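The Oats

In February my grandmother began to eat for her memory. She had read a leaflet at the clinic in Zellberg, and the leaflet said oats, so she ate oats. She ate them at seven in the morning with water and a spoon of ground walnuts, and she did not say if she liked them.

I had come to stay with her for the winter. I was working for the bakery in Trarkside then, on the early shift, and my own room had no heating. She gave me the bed behind the kitchen, and in return I was to do the shopping and be quiet about the sugar.

"What sugar?" I asked.

"Exactly," she said.

She wrote everything in a notebook. On the left page she put what she had eaten, and on the right page what she had forgotten. The left page was always full. Herring, beetroot, a boiled egg, blueberries from the freezer. The right page had only small things: the word for the tool that takes stones out of cherries, the street where the dentist used to be, the name of my grandfather's first dog.

One evening I read the right page while she was washing her hair. The last line said: where I put the letters.

I did not know about any letters. At supper I asked her, as if it was nothing, and she looked at her fish for a long time.

"From Quaye," she said. "When your grandfather was on the boats. He wrote very badly. It was mostly about what they had for dinner."

"And you lost them?"

"I put them in a good place."

After the washing-up I began with the drawers.

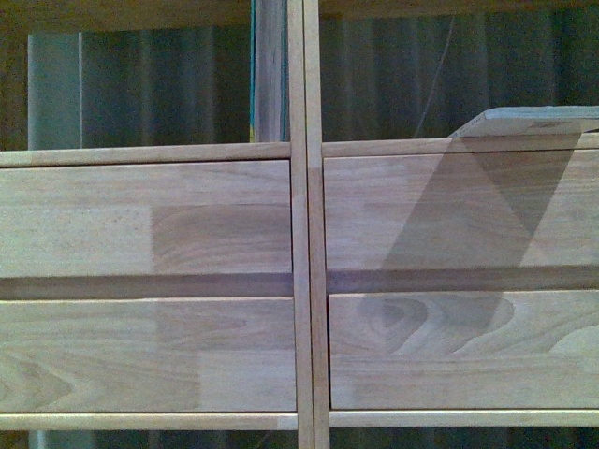 What They Ate

The letters were not in the drawers. I found tablecloths, candles and more than 30 paper bags, folded flat, from a shop that had closed before I was born. I looked behind the flour and under my own mattress. My grandmother sat with her tea and watched me like a person who watches someone else's child at the beach.

It was the oats that gave them back. She had bought so much of it that the new packets did not fit, and I took the big tin down from the top of the cupboard to make space. It was a tin from Dirska, for biscuits, and it was too light for biscuits.

There were 15 letters. She asked me to read them aloud, as her glasses were in the other room, and we both knew that they were in her pocket.

He really did write about dinner. Cabbage soup, cabbage soup, salted pork, a pudding that made two men ill. In one letter he had eaten an orange on deck at night, and he used a whole page for it, how cold it was and how his hands smelled afterwards, and that he had kept the peel in his coat for her but it had gone hard. My grandmother asked me to read that page again.

"The dog was called Button," she said, when I had finished.

She took the notebook and crossed out two lines on the right page. Then she turned to the left one and held the pencil over it.

In the morning I came home from the shift with a warm roll in each pocket and one orange, the best they had at the station. She was already at the table with her bowl. She pushed it to the side, not very far, and began to peel.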